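What We've Been Up To: Bagging the Hair Dryer

11/9/25
124 shares | 20 comments

So the Prerka project finally has a number I'm happy to put in a newsletter! Since July we've been collecting demos with hand-held grippers, one in each hand, and no robot anywhere near the sink. Nadja Rainer and I wanted to know how far that data alone would carry a two-arm policy on fiddly household jobs – putting a hair dryer back in its drawstring bag, mostly.

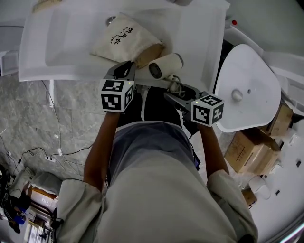
We trained on 1268 demos, and then Sigita Hunt had the bright idea of throwing out every one where the marker tracking dropped for more than a moment. Smaller set, better policy (I lost a coffee over that). On the real arms in Gidthorpe it got the dryer bagged in 20 tries out of 24, cord and all. The misses were nearly all the cord springing back out of the bag.

Next up is Brasasstead, with different sinks and different bags. Érica Barbosa is writing up the filtering step and would love to hear from anyone who has tried something similar.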